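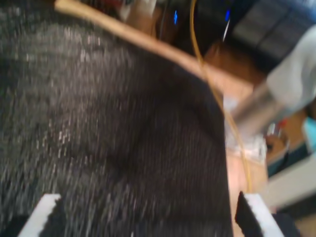

Worker Evening Program: Progress Report to the Kotereck Fund

Submitted by Hedvika Vávra, program manager, Sirkbridge

Reporting period: spring term through the end of September

Summary

Worker offers free evening classes to adults in Sirkbridge who are out of work or want to move out of shift jobs. The Kotereck grant pays for teaching hours, course materials, child care during class and help with travel. In this period we ran 4 courses: bookkeeping, kitchen and food safety, office computing, and basic network cabling. All of them went ahead on the planned schedule except bookkeeping, which started late. Spending is within the approved total, with one move between budget lines explained under Budget.

Enrollment

Most new students heard about us from somebody who had already taken a course. The second largest group came through the flyers. We printed 900 and left them at the laundromat, the county employment office, the grocery store and both churches. The employment office ran out first and asked for more, and we will print again before the winter term.

Our online form was less useful. Several people started it and stopped at the page that asks for work history. Hedvika Bartoš, who handles student intake, called them back and took their details by phone. We have now cut that page down to a single question and moved the rest to the first meeting.

We had hoped to reach more people from the packing plant, where hours were reduced in the spring. Few signed up. The plant posts its shifts only a week ahead, and a fixed class night does not work for people on that schedule. We have asked the plant office whether it would fix one evening for workers who enroll. We do not have an answer yet.

Courses

Bookkeeping began three weeks behind schedule after the first instructor took a full-time job elsewhere. Her replacement kept the same workbook and added sessions at the end so the course was not shortened. Students asked for more practice with payroll and less time on year-end accounts, and the outline has been changed to match.

Kitchen and food safety is the steadiest course we have. It uses the kitchen in the Vaněk building two evenings a week. The county certificate exam is held on site, and students who miss it can sit it with the next group.

Office computing was split into a beginner group and a faster group. The beginners spend much longer on email and file folders than the old plan allowed. The faster group moves to spreadsheets in the second week. Both instructors want to keep the split.

Network cabling is the newest course. It covers cable types, connectors, patching and simple fault finding, and it leads to entry-level work with installers and building maintenance teams. 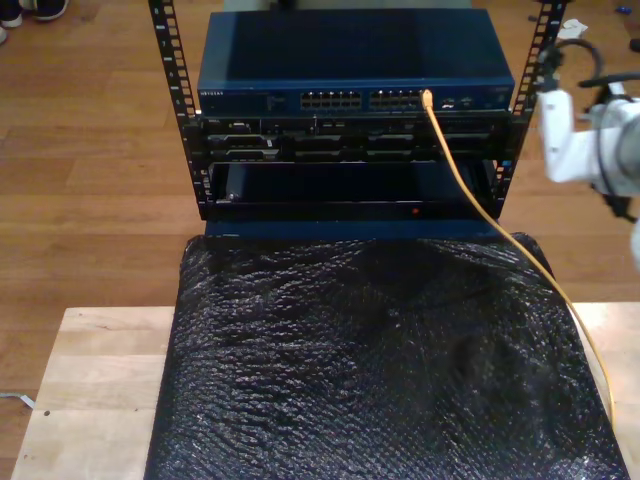
Netgear switch on a black open-frame rack.

Child care

Child care has made more difference to attendance than anything else we pay for. Parents who dropped out in earlier terms told us they could not find a sitter past 6 in the evening. We now have a supervised room down the hall from the classrooms, open from fifteen minutes before class until the last parent leaves.

The room is full on bookkeeping nights and quiet on cabling nights. Staff hours were the same on both to begin with. We have since moved one person's hours to the busier evening. The license allows children up to age ten, and we have had to turn down a few older siblings. They have been doing homework in the hallway, so we are asking the building office for the use of the small meeting room.

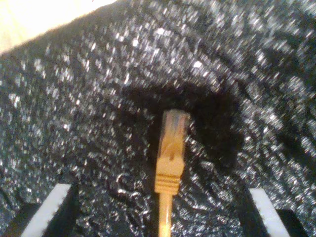 Travel

The last bus toward the river road leaves before class ends. Students on that side of town were either leaving early or paying for a ride home. We tried car sharing first. It worked for the kitchen course, where most students live near each other, and did not work for the others.

From midsummer we have paid a local cab company for one shared ride home on each class night. Riders sign a sheet and the driver drops them in order along the route. The transit authority is reviewing its evening timetable, and we have sent a letter asking for a later departure. If the timetable changes we will stop the cab rides.

Budget

We moved $900 from printing and publicity to travel to cover the cab rides. This was approved by email. Materials for the kitchen course cost more than planned because of food prices – the instructor has replaced some of the dishes with cheaper ones that meet the same exam standard. Teaching costs came in slightly under, as bookkeeping had no instructor for its first weeks. The full statement is attached separately.

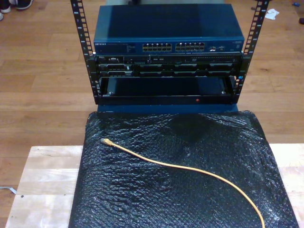 Small equipment rack with the network switch on top.

Next period

Enrollment for the winter term opens next month. Before then we need to reprint the flyers, confirm the meeting room and settle the class night with the packing plant. Hedvika Bartoš will also start calling former students six months after they finish to ask about work and pay. Until now we have only asked on the last night of class, when most of them are still looking. The first results from those calls will be in our next report.

We would like to discuss whether child care can have its own budget line next year. It is currently recorded under student support together with travel, and the two are hard to tell apart in the statement.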